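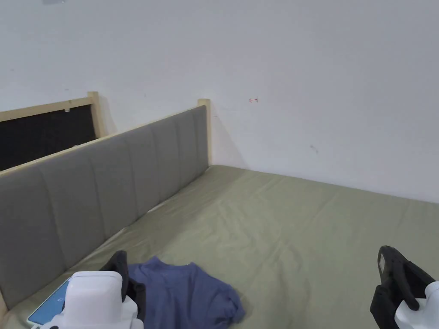 Just record more episodes, the network will average the noise out, was the reply I got on the Fenow mailing list. I did it. Now I have 200 episodes of T-shirt folding and the noise is still there, so I would like to ask in this place also.

Two-hand folding data: left and right gripper poses do not agree after export
asked 2025-08-13 by mirlo_k
tags: slam, calibration, data-export, bimanual

We collect with two hand-held grippers, one camera on each, and one more camera at the head. Fenow computes the trajectory of every camera separately. Then the Skerkach exporter puts all of them into one frame and writes the actions for training.

Each trajectory alone looks smooth and I have no complaint. The trouble is the relative pose between the two grippers. At the start of an episode it is good. Then at some moment it makes a step of 4 cm, sometimes more, and it stays so until the end. In replay the left jaw closes beside the sleeve and the policy has learned exactly this.

What I have checked already:

The clocks. I compared with the opening and closing of the jaws, and the offset is constant and small.

The camera intrinsics. I calibrated both wrist cameras again, with the same result.

The exporter. I read its code and it only multiplies the matrices, it does not filter anything.
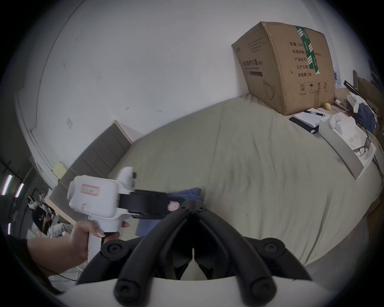 The step comes mostly when one hand goes low over the sheet or turns to the wall. In the worst episode it is at frame 1559, and from the log I see that the tracker had very few points there for over a second. It did not report "lost". It reported a relocalization a little later and continued as if all was in order.

My questions are these. Is it possible to make Fenow use one common map for the three cameras, and not three maps which are aligned only at the first frame? And if not, can I repair the episodes that I already have, or must I record again? I would prefer very much not to record again.

The setup is a bed against a bare white wall, with a plain green sheet. Moving to another room is possible but not easy.
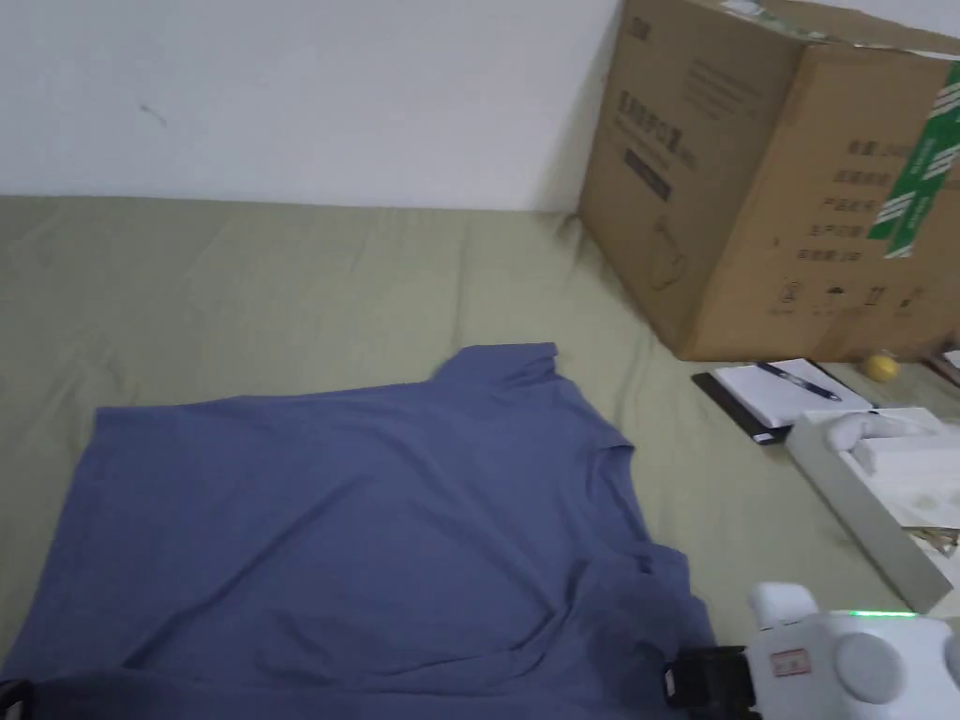
3 answers

oddmatrix
accepted

Yes, it is possible, and I think you can save most of your data.

The separate maps are your problem. With alignment only at the first frame, every later relocalization moves one hand in its own map and the other hand knows nothing of it. This gives you a step which stays, as you describe. A clock error would look different: it grows when the hands move fast and goes away when they stop.

We had the same at Dolgate, with towels. What worked for us was this order.

1. Make one mapping recording. Take one gripper, no cloth in hand, and walk slowly along the bed and back. Look at the corner of the room, at the headboard, at whatever is standing on the bed. Do not look straight at the wall for long. Close the loop where you began.

2. Build the map from this recording only and save it. In Fenow it is the option shared_map in the session file. It must be set for all cameras, otherwise it is ignored without any warning (I lost a day on this).

3. Run your old episodes again in localization mode against this map. This works only if the big objects have not moved between the days. If somebody moved them, make a new map for that group of episodes.

4. Mask the cloth and the jaws. The fingers are always in the wrist view, and when the wall gives no points the tracker begins to believe in the points on the fingers. A fixed mask is enough for them.

5. In the exporter, throw away any episode where the relative pose changes more than 2 cm between neighboring frames. No human hand does it at normal frame rate.

Please do not smooth over the step – the curve will look nice and the labels will still be wrong on both sides of it.

For new recordings, give the wall some texture. Printed sheets with different patterns are good. Avoid a repeating pattern, the matcher will confuse the pieces.

pallet_nine

Just use markers. We use markers on everything with Mancuso and never have this.

Comment by mirlo_k: Thank you, but for the episodes which are already recorded I can't add markers.

Comment by pallet_nine: true, for the next ones then

tessel8

I agree with the accepted answer, only one addition to step 3. Check the gravity direction after you localize in the shared map. In older Fenow versions each session estimates it again, and a small tilt makes the far end of the bed too high. It is easy to see: plot the height of both jaws at the moments when they touch the sheet. They should lie on one plane, more or less, as a mattress is soft. If the plane is inclined, fix gravity from the mapping recording and localize again. In my case this was necessary since the update in April, when the default was changed.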